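Workshop notebook – trimmings and small storage
Sanddale bench, October
Entry by O. Engelbrecht; read and initialled by V. Lazăr

Purpose of the present entry: to record the making and first use of the dowel rack for ribbon, bias binding and narrow elastic, and to set down the measurements before the second rack is begun. The earlier notes on thread storage stand unchanged.

Started 9.15. The carcass is the shallow pine box left over from the Grindell shelving. Inside width 55 cm, which takes the longer dowels with very little trimming. Both end panels were clamped together and drilled as a pair so that the holes would line up. Hole spacing was set at 11 cm between centres. The first trial, on scrap, was made closer than this and the large satin reels rubbed against one another when turned.

The dowels are held in open slots and not in closed holes. Viorica Lazăr proposed this and the change is adopted. With closed holes, one end panel has to be removed whenever a reel is added in the middle of a row. With slots cut upwards at an angle, the dowel lifts out by hand, reels and all. The slots were cut with the coping saw and cleaned with a round file. Two came out slightly wide, bottom row, left panel. They have been lined with felt and no longer rattle.

Finish: one coat of water-based varnish on the outside only. The inside has been left bare, following the trouble with the button drawers last winter, where ribbon kept against varnish took up a faint yellow line along one edge. The cause was never settled, but the inside of this box will stay unvarnished until it is.

Unravelling. The main complaint against the old basket was that the ends worked free and tangled with one another. Three fastenings were tried on the same width of grosgrain:

Dressmaking pin through the end into the reel. Secure, but leaves a hole in satin and a sharp point where fingers go. Not to be used on any reel kept in the rack.

Paper tape. Holds well for plain cotton. Lifts a little of the surface from velvet. Acceptable for cotton and twill only.

Strip of clear acetate wrapped once round the reel and overlapped. Best of the three. It grips by its own curl, leaves no mark that either of us could find, and lets the colour show. To be cut from the Maltero packaging sheets, of which there is a good stock in the lower cupboard.

Loose lengths with no reel were wound on card. A card with a notch at each short side keeps both ends in place. Rounded corners are necessary on the cards for lace, as square ones catch. The template is in the envelope at the back of this notebook, marked with the grain direction of the board.

Labelling. Each dowel has a small tag giving width and fibre, with no colour, as the colour is plain to see. Width is measured with the ribbon lying flat and without tension. The previous labels mixed inches and millimetres. All new tags are in millimetres. V.L. asks that wired ribbon be marked W in red, and this has been done for the top row.

Cost. The box and dowels were already in hand. New expenditure was limited to felt, varnish and one file, and has been entered in the household book under small tools. The ready-made holder in the Mihăilă catalogue has fewer rows and a closed front, and it is not proposed to order one.

Load test. The rack was fixed to the wall with two screws into the stud and one into a plug. It was then filled completely and left over the weekend. No sagging could be seen along the lower dowels on our return. The longest dowel, on the top row, shows a slight bend under the velvet reels, which are heavy. These should be moved to the shorter row – see the sketch on the facing page.
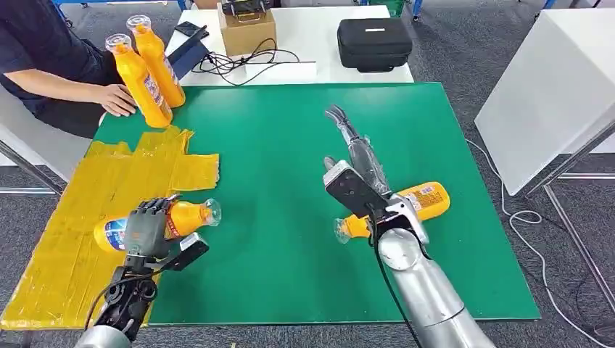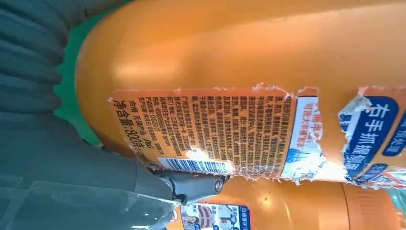 Capacity. The rack will hold up to 40 reels of the ordinary width, fewer if the wide satin is included. The remaining stock is to be sorted before any more is bought. Anything shorter than a hand's length goes into the scrap tin for card making, and anything creased should be pressed under a cloth on the lowest setting before it is wound.

For the second rack:

Cut the slots with a stop block so that the depth is the same throughout.
Use thicker dowel for the top row.
Leave a wider gap at the base for the elastic, which is wound on bulky cards.
Sand the front edge before assembly. It was awkward to reach afterwards and remains rough at the right-hand corner.

Query from V.L., not yet answered: whether the acetate strips lose their curl in a warm room. One reel of narrow blue grosgrain has been put on the shelf above the radiator with a strip fitted, and its partner is in the rack for comparison. Both are to be looked at on Friday and the result written in the margin of this page.

Bench cleared 16.30. File returned to the left-hand drawer. Varnish tin is nearly finished – add to list.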